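## Why is a tray shiny?

Light travels in straight lines. When it meets a surface, some of it bounces off. This bouncing is called reflection.

A rough surface, such as carpet, has thousands of tiny bumps. Light hits the bumps and scatters in all directions, so the carpet looks dull. A glossy surface is much smoother. Most of the light that bounces off it leaves at the same angle, and you see a bright patch - called a highlight.

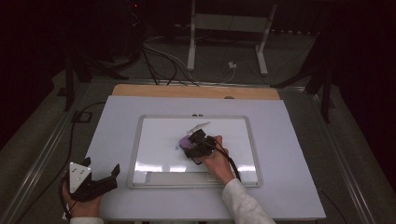
*A glossy white tray with a bright band of reflected light.*

Small objects can have highlights too. Look for the bluish one on the purple object.

**Try it:** Put a smooth tray on a table near a lamp. Find the highlight, then move your head 5 cm to the left. The highlight moves as well. Now cover the tray with a tea towel and look again.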